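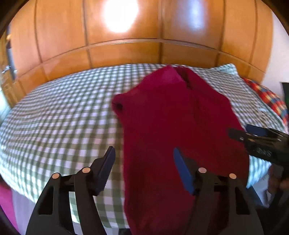

Sep 17, 2021

Still on laundry

Valdis Strazds was on the phone again after supper, wanting me to admit that the folding problem is as good as solved. He says Cadetholm will have something for sale by October. He said the same about the window washer, and I remember how that went, because I was the one who got the ladder out.

My position tonight is what it was last week. A red garment lying on a checked sheet is a hard problem. People who don't do laundry think it's an easy one. You look at the thing spread out and there's the body of it, a bit at one side that could be a cuff, a brighter part at the top, and a deep crease running down that could be a fold or could be the edge of something underneath. I had to look twice myself, and I have been folding tops since I was seven. Where do you grab? If you pinch at the crease you get two layers or one depending on your luck. I know which by the feel. A blue rubber pad, or whatever they make those pads of, I'm not sure what it knows.

Two grippers is the right idea, I'll give them that. One was always silly. Try folding a fleece one-handed with a pair of salad tongs and then call me. I did try it, on the kitchen table, and got a sort of sausage.

Valdis says I'm moving the goalposts. He says the hand tools are the whole point, that a person works the grippers, the machine learns from what the person did, and after enough of it the person can go home. Fine. How much is enough? He read me a figure off the Kingi newsletter, 227 garments for one kind of shirt. My question was what happens with shirt 228, when it's inside out with a sock up the sleeve. He said that was unfair. It's an ordinary load at my house.

And a bed is a terrible table! It gives under you. The sheet comes along with whatever you pull, and with a gingham one you at least see it happen, the squares go crooked. When I fold on the bed I lean my hip on the mattress and hold the sheet down without thinking about it. I asked Valdis which part of the machine is the hip. He didn't have one.

To be fair to him (I did promise I'd try to be fair in here), I can see it doing towels. Towels, pillowcases, dish cloths, anything flat with four corners. The hotel laundry out at Drirnska has had a machine on flat work for years and it's good, it went through 600 pillowcases the day I was there and the women just fed it. But they fed it. They untangled and shook out and found the corners, and that's the work. The fold at the end is the nice part, and I'd sooner keep that one for myself.

Andov wants $19 a month for their "early home list." I asked what you get in the home for that. You get on the list.

Bet with Valdis stands: one basket, my basket, straight from the dryer, no sorting first, folded and in the right drawers. He can have any machine he likes. Loser cooks. He wanted to leave out fitted sheets and I said no, then I said all right, because I can't do those either.

Dark load still in the dryer. Must get the wool socks out before they felt. Call the dentist.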